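26 January 2022

Workshop notes, cut flower bench

Back on the roses today. We have 300 stems booked for the middle of next month and I still don't trust the way we're conditioning them, so I set up another vase test with what came in from Dallthorpe this morning. Same red variety as in December, stems a touch thinner, heads nice and tight.

Two batches. One went straight into plain water after a fresh cut, the other got the Prestar powder at the strength on the packet. Both stood in the cooler for 4 hours before I touched them again. Iulian Rusu thinks I should be cutting under water as well – he swears by it – but I want to change one thing at a time or I'll never know what did what. (I said this in December too and then changed three things. Sorry, Iulian.)

Guard petals: I left them on this time. They look a bit ratty, but last round I pulled them early and the heads bruised in the box. We can strip them when we make up the bouquets.

Wrapping next. Gerrit Declercq dropped off a roll of the Vurkeo paper and it's lovely stuff, really soft in the hand, but it drinks water like crazy. I wrapped a dozen with damp ends and the bottom of the paper went to mush in roughly 30 minutes. Tried again with a little film sleeve around the stems first and that held up fine. Adds a bit of fiddling for each bouquet, though, and I'd like someone faster than me to try it before we say yes. 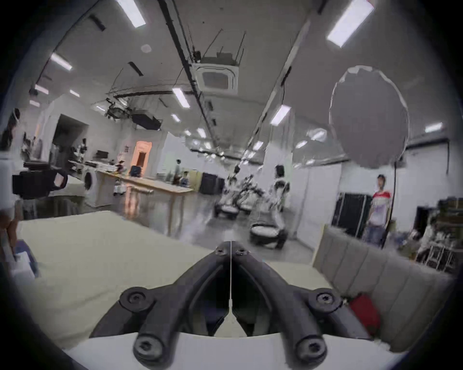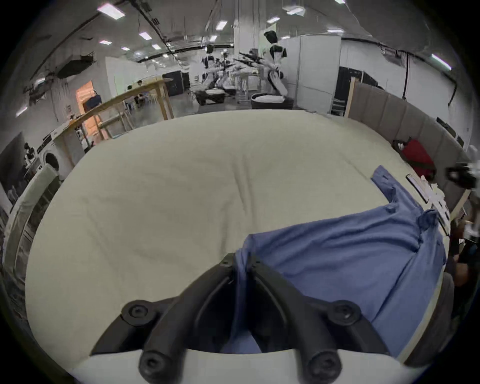

Ribbon: still undecided. The wide satin slips on the film sleeve unless I knot it twice, and a double knot looks like a shoelace. Raffia grips better but it's a bit farm stand for a Valentine's order. Ishida sent over samples of a narrow cotton tape and I haven't opened them yet, will do that tomorrow.

To do: recut both batches in the morning, top up the water, write down which heads have started to droop. Also label the buckets properly, I've been going by "the one near the sink" and somebody moved it.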